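Home > Workspace & Desk Setup > Surfaces and Layout
4 min read

Potted plant, drinks and a power strip on one bench - how far apart?

Posted by Hashmi, 29th November

I have a workbench with a bright blue top that I use for light assembly and for photographing small parts. The top is coated board, 80 cm deep. At the right-hand end I keep a leafy plant in a glazed pot, and near it is the power supply for everything else on the bench. A mug and a bottle are usually present as well, because I work there for most of the day.

In August I overwatered the plant and the water ran under the strip. Nothing tripped, but the coating lifted slightly along the back edge and the strip had to be replaced. I would like to rearrange things before it happens again.

Constraints: the outlet is on the right wall and can't be moved. The window is also on the right, so the plant has to stay at that end or go on the floor, where it gets no light. I can drill into the underside of the bench but not into the wall.

What I want to know is whether there is a sensible minimum distance between the pot and the electrical parts, and whether a saucer is enough. I would also like to stop the blue surface from staining under the mug.

Tags: workbench, houseplants, cable management, spills

Linevbridge

Distance is the wrong thing to control. Water on a flat coated surface spreads until it meets an edge or an obstacle, and 300 ml will cover more of the bench than you would expect. Control the height and the containment instead.

Power first. Take the strip off the top and fix it to the underside of the bench, sockets facing sideways, set back from the front edge. Use the keyhole slots if the strip has them. If it doesn't, use two screw-on brackets made for the purpose. Don't use adhesive pads on the underside of coated board. They hold for a few months and then let go, usually with everything plugged in.

Leave a drip loop in every cable that comes down from the bench top. The cable should hang lower than the socket before it rises to meet it, so that water following the cable falls off at the low point. Coil the excess and tie it with hook-and-loop strap. Don't coil it tightly if it supplies anything that draws real current.

Plant second. A saucer is enough only if it holds more than you pour. Measure this once: fill the saucer to the rim from a measuring cup and write down the figure. Mine holds 822 ml, and I never water with more than half that. Better still, carry the pot to the sink, water it there, let it drain, and put it back when the dripping has stopped. Trim or tie up any stems that hang down to the bench. Water from misting runs along them and ends up outside the saucer.

Mug third. Put it at the opposite end from the power, on a coaster with a raised rim. Rings on coated board come from tannin left to dry, and a damp cloth on the same day will take them off. Old ones may need a paste of baking soda, rubbed lightly. Test it in a corner - some blue coatings go dull.

Disconnect the power at the wall before you move any of it.

Prilum

I had the same layout, with the plant and the power at the same end. My bench before I changed it:

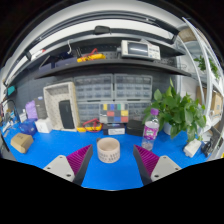

Mug and bottle in the middle, plant on the right with the white block and the cables beside it.

The lower leaves trailed down toward the bench, and the white block sat right in front of them. I moved the block and all the black cabling to a wire tray under the bench (Biltix, the short one, 19 inches). It took almost an hour, most of it spent finding which plug belonged to what. Label both ends before you start.

I kept the plant on the bench but stood it in a boot tray cut down to fit. It looks bad and it works.

For the bottle, anything with a screw cap is fine as long as you close it. The open mug is the bigger risk. I never found a coaster I liked, so I use a square of cork.

One disagreement with the answer above. I wouldn't tie up the stems on a trailing plant, it grows lopsided. Turn the pot so they hang off the end of the bench.

gridmat

just get a plastic plant

Hashmi

Thanks. I checked the underside and there is a crossbar in the way of a tray, so I will go with the brackets. The saucer is getting measured tonight.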